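Teaching > Robotics > Manipulation Lab > Handouts > Week 9

Search this site Go

Good practice at the bench: resets, records and the end of an episode

3 December 2022, Borghild Åberg
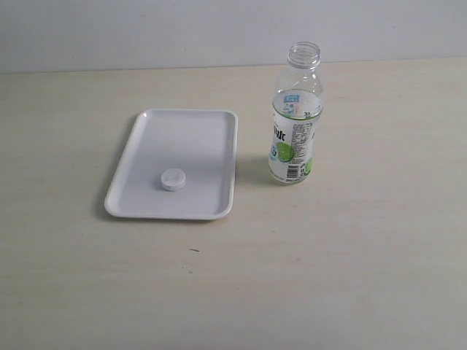 Most of last week's arguments were about when a task is finished, so we start with that. The Brorkudley sheet defines "cap in tray" in one line: the cap is in the tray, the gripper is open, and the arm is back at its rest pose. All three have to be true. A cap in the tray with the arm hovering over it like an anxious parent is an unfinished episode, and you will label it as one.

Leave the recording running for 3 seconds after the arm has cleared the view. Some of you stop at the moment of release, out of what I can only assume is modesty. A policy trained on those never learns to go home.

1. Before you start

Write the success condition down first. If you write it afterwards it will resemble whatever the robot did.

The protective stop gets tested at the start of every session and initialled in the book. Ilham Setiawan checks the book. Initialling a week's worth in the same pen at the same angle has been tried.

Anyone inside the taped line means the arm is in reduced speed mode. ISO 10218 and ISO/TS 15066 are on the reading list and I do expect them to be read, dull as they are. Note that a collaborative arm holding a knife is not a collaborative application. The assessment covers the arm, the tool, the part and whatever else is on the bench.

2. Objects

Bottles are used empty. Water and the Weidemann controller have met once, in May, and the faculty has asked that they not meet again.

Leave labels on. A half-peeled label is a different object from a whole one, so it gets its own entry in the object list. Caps are logged separately from bottles. If you swap a cap mid-session, say so in the notes field – that is the large box you have all been leaving blank.

Wipe the bench between sessions, not between episodes. Crumbs and scuffs are part of the world. Colour-match nothing.

3. Resets

Vary the starting positions using the printed card. Kai Seidel's group reset by eye for 30 episodes and put the bottle in the same spot nearly every time, while swearing it was random. People are very poor dice.

Resets are done by hand with the arm stopped. Paused in software does not count as stopped.

4. Failures

Keep them. Label them dropped, missed, timed out or operator abort, and choose only one. The Trulldale set came to us with 2,000 episodes and no failures at all, a record of which its authors were very proud and from which we learned very little.

Operator abort is no disgrace. Hit the stop first and work out your reasons later.

5. For the practical

Bring your written success condition, the signed risk assessment and 15 labelled episodes, failures included. Ludger Teuber is marking the labels and Gisela Nolte the paperwork. Gisela does not give part marks for an unsigned form, and I have stopped asking her to.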